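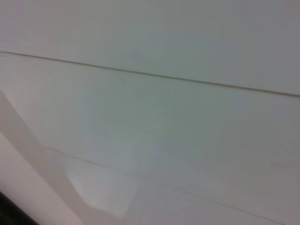 By the Rumley Household Guides desk
Updated Oct 24, 2023

Section 6: Checking and cleaning the panel joints

Once your Veliten panels are up, please give the joints a few quiet minutes before you start filling shelves and drawers. A thin dark line between two neighboring panels is perfectly normal, and on a pale finish it will always show a little more than you expect.

1. Wipe the surface with a soft cloth, barely damp, and dry it right away with a second one.

2. Stand back and look along each joint from one end to the other. The gap should stay the same width the whole way - take your time with this, and try it again in daylight if you can.

3. If a gap widens toward one end, loosen the two nearest fixing screws by half a turn, ease the panel over with the flat of your hand, and tighten again.

4. Run a dry, soft brush along the joint to lift out any dust left over from assembly.

Note: Pale finishes pick up color from whatever is nearby, so one panel may look grayer or greener than the next, depending on the light. Compare them at noon before you call us about a mismatch.

Caution: Do not push filler, putty or a knife blade into the joint. The panels need that bit of room to move, especially in a heated house in December.

Replacement screws come in bags of 42, part number 700.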